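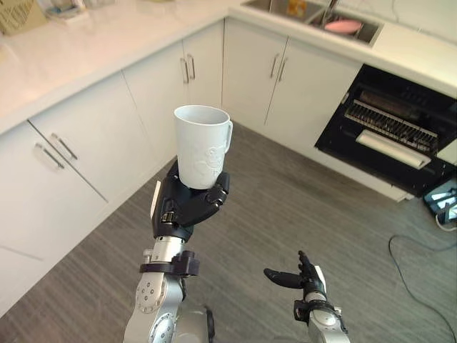 Gorkon Planner 6 review

Gorkon Planner is a motion planning package for two-arm robots with multi-fingered hands. We ran version 6 for 27 days on kitchen tasks, mostly loading mugs into a dishwasher, with the Lestis perception node supplying object poses.

Installation took one morning. The configuration tool reads a standard robot description file and builds the collision matrix without help. It missed two self-collision pairs between the thumb and the wrist collar, which we added by hand.

Planning is quick. Over 1,000 queries the median solve time was 241 ms with both arms active. An open dishwasher door is handled well once it is modeled as a hinged body. Rack tines are not: the default mesh simplifier merges them into a solid block, and every placement goal is then rejected. Turn simplification off for that link.

Grasp selection is the weak part. The scoring function favors handles, even when a grip around the base of the mug leaves more clearance. The weight can be changed, but only in a file that is overwritten on update.
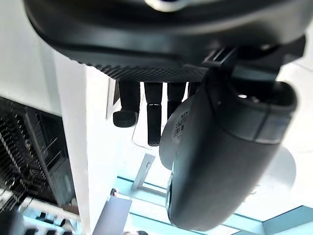
Fingers and wrist module from the wrist camera.

Wrist camera calibration is included and converged on the first attempt. The self-filter needs a padding value per finger; one global value removed too much of the rack.

Logs export to Zervas format only. Licenses are per robot.

Rating: 6 out of 10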